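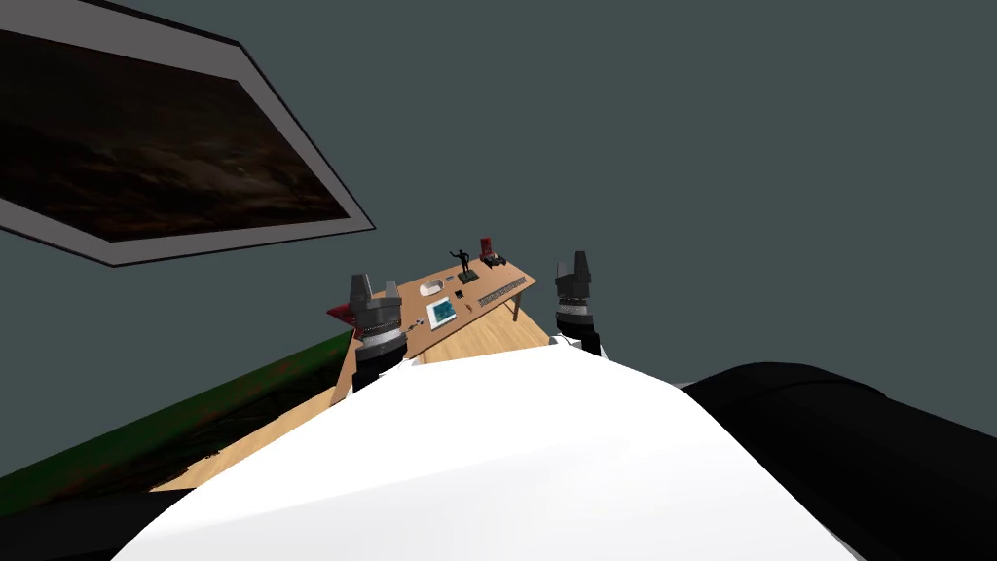 **文:ダリボル・ルスナーク(Dalibor Rusnák)/株式会社サテナー 広報担当**
11月27日 報道関係各位

# 机の片づけを機械に任せられるか。サテナー、双腕ロボット用ソフトウェア「Bilwood」の試験結果を公表します

株式会社サテナー(Satenar、以下「当社」)は、家庭と店舗での軽い作業を対象にした双腕ロボット用ソフトウェア「Bilwood」(ビルウッド)について、最初の評価試験の結果を公表いたします。今回の試験は「机の片づけ」という一つの作業にしぼり、シミュレーションで1880回、実機で300回行いました。シミュレーションで最後まで完了した回数は737回です。半分に届いていません。

この数字を先に書きますのは、当社に対して最も多くいただく質問が「もう家の仕事はできますか」だからです。現在の答えは「一部の仕事を、条件がそろった部屋で、人がそばにいるときに」です。本資料では、何ができて何がまだできないかを、作業ごとに説明いたします。

## 試験の内容

シミュレーションの部屋には、木目の床の上に長い机を一台置いています。机の上の物は試行ごとに種類と位置が変わります。冒頭の画面の配置では、キーボードや台座のついた人形などが机に並び、ロボットは左右の腕を机に向けて出しています。物品モデルは約1000種類を用意し、大きさ、重さ、表面の摩擦を個別に設定しました。

一回の試行では、ロボットは次の指示のうち一つを受け取ります。

- 机の上の物を、指定された側に寄せる
- 指定された物を一つだけ持ち上げ、別の場所に置く
- 同じ用途の物を近くに集める
- キーボードの前をあけて、人が手を置ける場所を作る

指示は短い文章で与えます。物の名前が正確でない場合もあります。たとえば「あの小さい赤いもの」のような言い方です。家庭の人は部品番号で話しませんので、この条件は最初から入れることにしました。

完了の判定は、物が目標の場所にあること、倒れていないこと、机から落ちた物がないこと、それから関係のない物を大きく動かしていないことによって行います。一つでも満たさなければ、完了に数えません。この判定は社内でも厳しすぎるという意見がありました。しかし、片づけを頼んで人形が倒れていたら、頼んだ人は片づいたと思わないでしょう。判定は変えないことにしました。

## できるようになった作業

最も安定しているのは、形が単純で、まわりに指を入れるすき間がある物の移動です。箱の形をした物や、立っている細い物は、ほとんどの配置で正しくつかみます。左右どちらの腕を使うかの選択も、前の版よりよくなりました。以前は、右腕の近くにある物を左腕で取りに行き、途中でほかの物に当たることが多くありました。

キーボードのような長くて平らな物については、持ち上げるより押して動かすほうがよい、という結論になりました。両方の腕で端を押さえ、少しずつ向きを変えます。見た目は少し遅いです。けれども、持ち上げて途中で傾けるより、まわりの物に対して安全です。

また、指示があいまいなときに、作業を始める前に聞き返す機能を追加しました。候補が二つある場合、ロボットは「手前の物ですか、奥の物ですか」と確認します。試験の前には、聞き返しが多いと使う人が疲れるという心配がありました。実機の試験に参加してくださった方々の感想では、黙って違う物を動かされるより良い、という意見のほうが多かったです。

## まだできない作業

失敗の記録も、同じくらい詳しくお伝えします。

一番難しいのは、薄い物です。本や板のように机にぴったり付いている物は、二本の指で横からつかむことができません。人は爪を使ったり、机の端まですべらせてから持ったりします。Bilwoodも端まですべらせる方法を覚えましたが、端までの間に別の物があると、まずそれをどかす必要があります。この「先にどかす」という計画が長くなると、途中で最初の目的に戻れなくなることがあります。

次に、小さい物が集まっている場所です。細かい物が何個も重なっていると、一つをつかむときに隣が動きます。動いたあとの状態をもう一度見て、計画を作り直しますが、作り直すたびにまた隣が動きます。ある試行では、ロボットが同じ場所で長い時間このくり返しを行い、時間切れになりました。見ていた技術者は途中で画面から離れて、お茶を入れに行きました。

立っている人形も簡単ではありません。台座をつかめば安定しますが、前に物があると台座が見えません。体の部分をつかむと、伸びた腕に指が当たる場合があります。どこが丈夫でどこが弱いかを、見た目だけで判断することは、まだ十分にできません。

柔らかい物、つまり布、ひも、袋は、今回の試験の対象に入れていません。洗濯物をたたむ作業についてもお問い合わせをいただきますが、現在の版では対応しておりません。

## シミュレーションと実機の差

実機の試験は、Vundside(ヴンドサイド)にある当社の試験室で行いました。300回という回数はシミュレーションに比べて小さいです。一回ごとに人が物を並べ直し、ロボットの指の状態を確認しますので、同じ速さでは進められません。

実機での完了の割合は、シミュレーションより低くなりました。原因の一つは光です。夕方になって窓からの光が横から入ると、机の上に長い影ができ、影を物の一部と判断することがありました。もう一つは摩擦です。シミュレーションで設定した値は、新品の物の値に近いものでした。毎日使われている物は、表面が少しべたついたり、反対にすべりやすくなったりしています。

反対に、実機のほうがよい結果になった作業もあります。キーボードを押して動かす作業です。裏側のゴムの足が動きを止めてくれるので、行きすぎることが少なくなりました。この結果はシミュレーションの設定に戻して反映する予定です。

当社はシミュレーションの結果だけで製品の能力を説明することはいたしません。お客様に資料をお渡しするときは、必ず実機の結果を一緒に記載します。

## 店舗での利用について

家庭のほかに、店舗の陳列台の整理についても予備の調査を行いました。場所はBarajas(バラハス)の営業所に作った模擬の売り場です。閉店後に、お客様が手に取って戻した商品の向きをそろえる、という作業を想定しました。

店舗は家庭より条件がよい面があります。商品の種類があらかじめ分かっていて、置く場所も決まっています。夜の間に作業すれば、人が近くを通りません。一方で、求められる速さは家庭より高くなります。家庭では机一つに時間がかかっても待っていただけるかもしれませんが、店では開店の時刻が決まっています。

現在の速さでは、一人の店員の方が短い時間で終わらせる整理に、Bilwoodを入れたロボットは何倍もの時間を使います。夜間に長く動かせるという前提なら意味がありますが、人の仕事と同じ速さでできる、という説明は当社からはいたしません。営業所の担当者にも同じようにお願いしています。

## 開発責任者のコメント

サテナー開発部長 ツチボル・ジュリツァ(Ctibor Ďurica)は次のように述べています。

「私の家の机は、今回の試験の机よりずっと混んでいます。最初の会議で、自分の机の写真を持ってきてくださいと全員に頼みました。集まった写真を見て、私たちは試験の配置を三回作り直しました。紙の下にペンがあり、ペンの下にまた紙があります。ロボットにとって、これはとても大変です。

家の仕事をする機械について、いつ完成しますかと聞かれます。私は年を答えることができません。作業の名前を言っていただければ、その作業について答えることができます。箱を右から左へ動かす、これはできます。机の上で本を一冊、ほかの物にさわらずに持ち上げる、これは練習中です。台所で夕食の後を全部片づける、これはまだ遠いです。

完了した737回も全部見直しました。完了と判定されていても、動きが乱暴で、私の母の家では使いたくないものがありました。次の試験では、やさしさの項目を判定に加えるつもりです。どのような数字で表すか、今チームで話し合っています。少しもめています。」

## 安全についての考え方

Bilwoodは、人が同じ部屋にいて、いつでも止められる状態での使用を前提にしています。現在の版では、次の作業を受け付けません。

- 刃物や割れやすいガラスを持ち上げること
- 熱い飲み物や液体の入った器を運ぶこと
- 人の手から直接物を受け取ること、または手渡すこと
- 机より高い棚に物を置くこと

これらの指示を受けた場合、ロボットは腕を動かさずに、できないことを伝えます。実機の試験では、飲み物の入っていないカップまで断ってしまう例がありました。使う方には不便ですが、当面はこのままにいたします。中が空であることを確実に見分けられるようになってから、制限をゆるめます。

作業中に人の手が机の上に入ったときは、両方の腕が止まります。手が離れても自動では再開しません。再開には人の指示が必要です。

## 今後の予定

1月から、次の版の試験を開始します。主な変更は次のとおりです。

1. 薄い物を机の端まで動かす計画の改善
2. 小さい物が集まっている場所で、まとめて寄せる動作の追加
3. 横からの光と影に対する調整
4. 使い古した物に近い摩擦の設定

試験の部屋も増やします。これまでの机は一台だけで、上の面も平らでした。次は低い机、丸い机、段のある机を加えます。椅子が机の下に入っていて腕の動きをじゃまする場合も、配置の中に入れる考えです。

一般のご家庭への販売時期と価格は、決まっておりません。研究機関と店舗運営の会社を対象にした評価用の提供は、次の版の試験が終わってから、内容を決めてご案内します。結果がよくなかった場合でも、今回と同じ形で試行の回数と完了の回数を公表いたします。

## 資料の提供について

報道関係の方には、次の資料をご用意しております。

- 試験の判定基準の全文(日本語、英語)
- 失敗した試行の分類表
- シミュレーション画面の静止画
- 実機試験の動画(速さを変えていないもの)

動画は編集で速くしておりませんので、見ていただくには少し時間がかかります。記事や放送で使用される際に速度を変える場合は、何倍速であるかを画面に表示していただきますよう、お願いいたします。

Vundsideの試験室の見学は、事前のお申し込みにより受け付けます。見学の際には、ご自分の机から小物をお持ちいただいても構いません。ただし、刃物、ガラス製品、大切な思い出の品はご遠慮ください。お持ちいただいた物で行った試行は、公式の回数には加えません。

## 会社の概要

株式会社サテナー(Satenar)は、室内で働くロボットのためのソフトウェアを開発する会社です。試験室をVundsideに、営業所をBarajasに置いています。ロボット本体の製造は行わず、腕や手を作る会社と協力して、日常の物を扱うための認識と動作計画を提供しています。

## お問い合わせ先

株式会社サテナー 広報担当
ダリボル・ルスナーク(Dalibor Rusnák)

取材、見学、資料のお申し込みは、当社ウェブサイトの報道関係者用の窓口からお願いいたします。日本語のご連絡には日本語でお返事いたします。技術的な内容のご質問は開発部に確認しますので、お返事まで数日いただくことがあります。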